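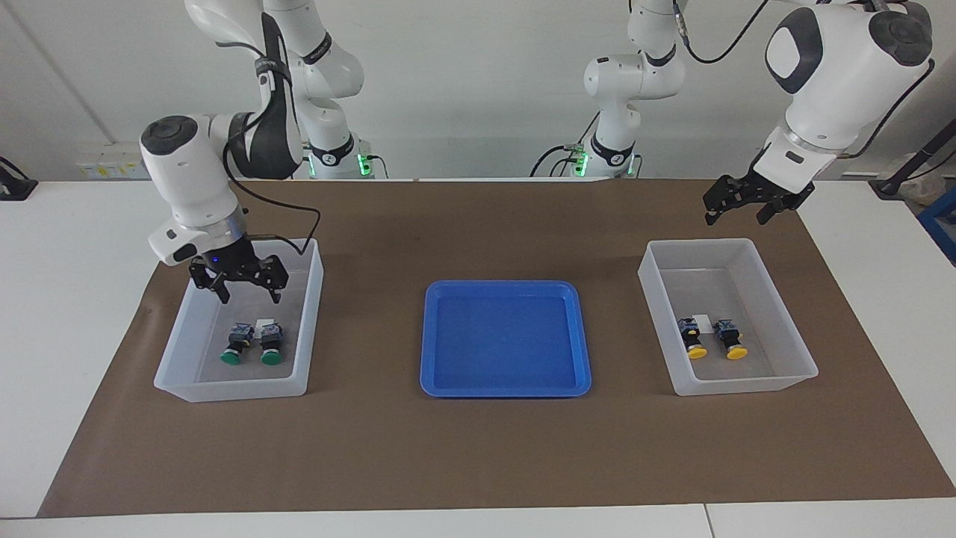 4. How people learn layer masks

4.1 What I wanted to find out

I've taught image editing on and off for years, and layer masks are where I lose people. They'll happily crop, fiddle with the colors, paint all over a photo, and then I say the word "mask" and the room goes quiet. So for this part of the study I left brushes and filters alone and looked only at masks. I wanted to know whether beginners do better when they meet the mask as a grayscale picture first, or when they meet it as a kind of eraser you can undo.

Those are the two explanations I kept running into in the tutorials reviewed in Section 2. The eraser story is quick and friendly, and most people can hide part of a layer within a minute of hearing it. The grayscale story is slower (you have to talk about white showing, black hiding, and all the grays in between), but it's closer to what the software is doing.

4.2 Who took part and what they did

I worked with 24 adults who had signed up for an evening course at Nombridge. None of them had used a mask before, though several had used layers in Imix, the editor we teach on. Niilo Manninen taught the eraser group and I taught the grayscale group. We'd have liked to swap halfway through, but the course wasn't long enough for that, and I come back to this in the limits section.

Both groups got the same photo set and the same 9 tasks. The early ones were easy – hide a sky, bring back a corner of a roof. The later ones needed soft edges, a gradient across the mask, and finally a mask copied from one layer to another and inverted. That last one is where I expected trouble.

Imix keeps a log of every action, so we didn't have to sit behind anyone with a clipboard. Across both groups the log held 1,598 actions that touched a mask. Natsumi Takeda sorted these by hand into painting, filling, inverting, switching the mask on or off, and undoing. She didn't know which group a log came from while she was doing it.
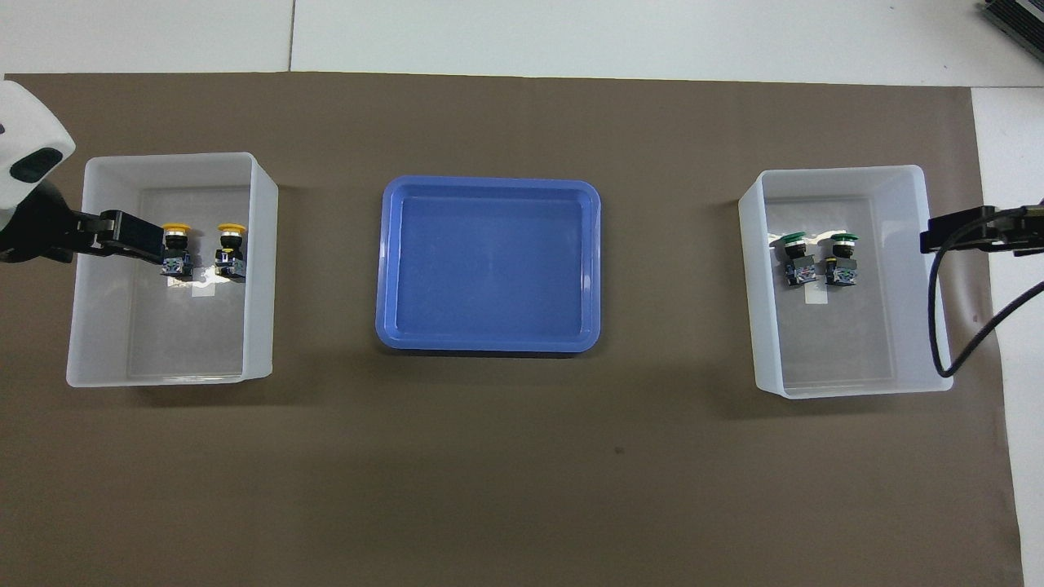
Figure 3. Work surface with containers on a brown mat.

Each task was scored out of 100 against a finished version that I'd made myself. I gave full marks for the right areas being hidden, even if the edge was a bit rough, and took points off when someone had deleted pixels from the layer itself. I went back and forth on that second rule. A deleted sky and a masked sky look exactly the same when you export them! But the whole point of the lesson was to leave the photo alone, so I kept the penalty in.

4.3 What happened

The eraser group was faster on the first few tasks, and you could feel it in the room. People were chatting, showing each other their screens, asking if they could try it on their own pictures. My group was still squinting at gray rectangles.

Things evened out once soft edges came in. The eraser group mostly lowered the brush opacity and went over the edge again and again, and their logs are full of undo. The grayscale group tended to reach for the gradient tool. A few of them also looked at the mask on its own, with the photo hidden, to check where the gray started. I hadn't told them to do that on this task, and I was very pleased to see it.

On the final task the gap went the other way. Inverting a mask makes sense if you think of it as a picture, where light turns dark and dark turns light. It's a strange thing to do to an eraser. Several people in Niilo's group gave up on inverting and repainted the whole mask from scratch, and some of those repainted masks were lovely, but they took a long time.

One thing surprised us both. The most common slip in either group was painting on the photo with the mask not selected, so a big black stroke landed across somebody's nice landscape. In Imix the only hint is a thin border around the thumbnail, and on the classroom screens it was hard to see. Kerekes, the other editor I tried while planning the course, marks the active thumbnail in much the same way, so I doubt that switching programs would have helped. After the Friday session I started asking people to say "mask" or "photo" out loud before they touched the brush. We didn't measure that, so I can't say how much difference it made.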